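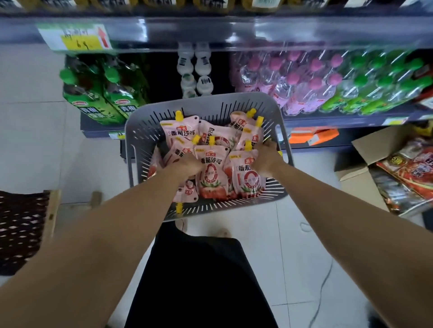
**Clirthorpe Tea and Infusion Fair, November**

I paid for the full-day pass, so you're getting the full-day report. The short version is that I drank a lot of hibiscus.

The fair takes up both floors of the old exchange building in Clirthorpe. The program promised 138 stands. It didn't say how many of them would be selling mugs. Downstairs was mostly mugs, honey sticks and a man with a very loud milk frother. If you go next year, use the side door and head straight up.

My first stop was Morcombe, who had the longest line. They were pouring five blends out of big steel urns, and I got through four. "Quiet Orchard" is supposed to be apple, chamomile and pear blossom. I got apple candy and hot water. I asked the guy pouring how long it had been in the urn and he said "since we opened," which was ten, and by then it was close to noon. So maybe at home it's better. I wasn't going to spend money to find out.

Their plain Assam was fine. Malty, a bit thin at the end, takes milk well. It was also the only one without a story on the label.

Then the Drulteck booth, which I had been looking forward to making fun of. Drulteck makes a countertop brewer that adjusts the water temperature and steep time to "your leaf's profile." You pick the tea from a list on a screen. I picked a sencha, waited, and got a decent cup of sencha. I then asked if they'd make the same tea in a regular pot next to it so I could compare. They didn't have a regular pot. The brewer costs more than my stove did, and the basket is a pain to get out (I watched two different staff members fight with it). The rep told me the list covers 2,405 teas. I looked for the one I drink every morning and couldn't find it.

Upstairs was better. Purificación Esteban gave a talk on blending for people who don't like perfume in their cup, and nearly 300 of us tried to fit in a room that did not want us. She passed around dry leaf before and after flavoring, and the difference was pretty grim. Her point was that a lot of flavored tea starts with leaf that couldn't be sold plain. I believe her, though she does sell plain tea, so bear that in mind.

She also said you should smell the wet leaf after the second steep, and if all you get is the flavoring, put it back on the shelf. Nice idea. I don't know a store that lets you do that.

Last was Baptiste, a small stand by the stairs, where Radwa Alaoui was making mint tea to order with fresh leaves and gunpowder green. No urn. She asked how sweet I wanted it and then ignored me, and it was still the best thing I had all day. I bought 2 tins of the green. One is open now. It's smokier than the cup she made me and goes bitter if I leave it past three minutes, so either she's much better at this than I am or the tins are a different batch. Going to try cooler water before I complain.

The coat check closes half an hour before the fair does. There's a sign, but it's inside the coat check.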